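El obituario oficial de Gavin Moncrieff se escribió tres veces antes de que Moncrieff muriera, y las tres versiones pasaron por mis manos. En la primera era «el arquitecto de la paz de Druncombe». En la segunda, «uno de los arquitectos». En la tercera volvía a ser el único, porque los otros habían perdido las elecciones.

Yo trabajaba entonces en el archivo de la presidencia, en Lidthorpe, y me pagaban por comprobar fechas. Las fechas suelen estar bien. Los verbos son otra cosa. «Logró», «impulsó», «selló». Moncrieff había sellado el acuerdo, decía el texto, en una noche de junio, tras 20 horas de negociación sin dormir. Pedí el registro de entradas del palacio y vi que había cenado fuera, que volvió pasada la medianoche y que a las siete de la mañana alguien le subió el desayuno a su habitación.

—Una persona puede no dormir y desayunar —me dijo el jefe de protocolo.

Le contesté que sí, que podía.

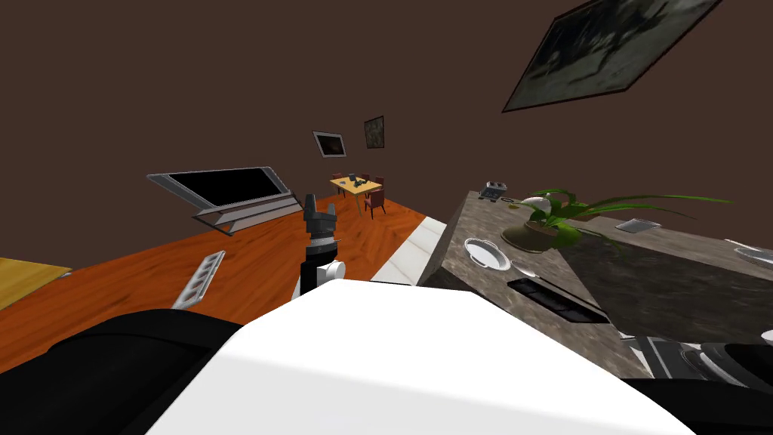 El hombre que de verdad estuvo en la sala se llamaba Henrique Correia y era intérprete. Lo encontré en Kalville, en un piso alto sin ascensor, con la radio puesta en un idioma que no reconocí y que apagó al sentarme. Le expliqué que preparábamos el aniversario, que habría una placa en el puente y un discurso, y que convenía tener las cosas claras.

—¿Convenía a quién? —preguntó.

No supe qué decirle y saqué el cuaderno.

Correia hablaba despacio, como si todavía esperase a que terminara otro para empezar él. Según su versión, las dos delegaciones llegaron a la mesa con el mapa ya dibujado. Alguien lo había acordado semanas antes en Leckie, en una casa particular, y lo que ocurrió en palacio fue sobre todo una discusión sobre sillas: quién se sentaba de espaldas a la ventana y si la bandera pequeña podía ser más pequeña que la otra. A las once de la noche faltaba una firma, y el general que debía ponerla se había ido a acostar.

—¿Y Moncrieff?

—Moncrieff contó un chiste. Yo no lo traduje.

—¿Por qué?

—Era malo. Dije a los otros que acababa de contar un chiste y que por favor se rieran. Se rieron todos. Después firmaron.

Lo anoté tal cual. También anoté que Correia llevaba años sin cobrar la pensión completa, cosa que podía explicar su humor, y que en el pasillo tenía colgada una foto del presidente, dedicada, cosa que no lo explicaba en absoluto.

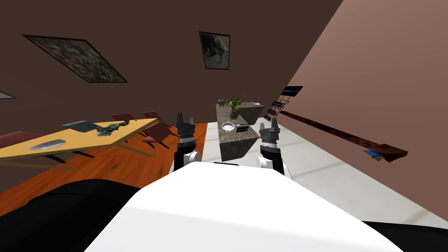
## El puente

La ceremonia se celebró el 15 de enero de 2026, con un frío que hacía castañetear hasta a los escoltas. El gobierno había anunciado 3000 asistentes. Un periodista que tenía al lado calculó unos 30 sin contar a los funcionarios, y contándolos tampoco mejoraba mucho la cosa, pero la televisión puso la cámara baja y en casa debió de parecer una multitud.

El ministro leyó mi tercera versión. Habían quitado las 20 horas y habían puesto «una larga noche», que es lo que se pone cuando uno ha leído el registro de entradas y no quiere renunciar a la noche. Habló del valor, del dolor de las familias, de la mano tendida. Detrás de él, una mujer mayor sostenía el retrato de un muchacho con uniforme. Cuando el ministro dijo «reconciliación», ella miró la hora.

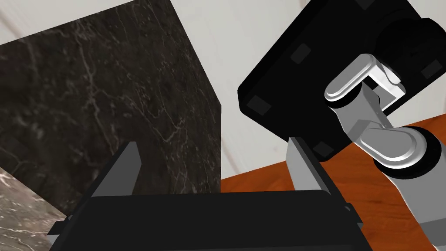

Mi informe tenía 9 páginas y lo entregué con las notas de Kalville en un anexo. Me lo devolvieron sin el anexo. Pregunté si se había extraviado y me respondieron que el anexo era valiosísimo y que estaba en buenas manos, sin precisar en cuáles.

Llamé a Correia para contárselo. Pensé que se enfadaría, y quizá llamé por eso, por oír a alguien enfadado.

—¿Pusieron la placa? —preguntó.

—Sí.

—¿Qué dice?

Se la leí. «A Gavin Moncrieff, que nos devolvió la palabra».

Hubo un silencio bastante largo. Se oía la radio detrás de él, otra vez en aquel idioma.

—¿En cuántas lenguas está?

—En una.

—¿En la nuestra o en la de ellos?

Tuve que pedirle que me aclarase a quiénes se refería. Él había nacido en un lado del río y había cobrado del otro, y en todas aquellas horas de conversación no se me había ocurrido preguntarle cuál era el suyo. Dijo que lo dejara, que se le enfriaba la sopa, y que si volvía por Kalville le llevase una copia del anexo, porque él no se había quedado con ninguna.

Yo tampoco. Le dije que se la llevaría.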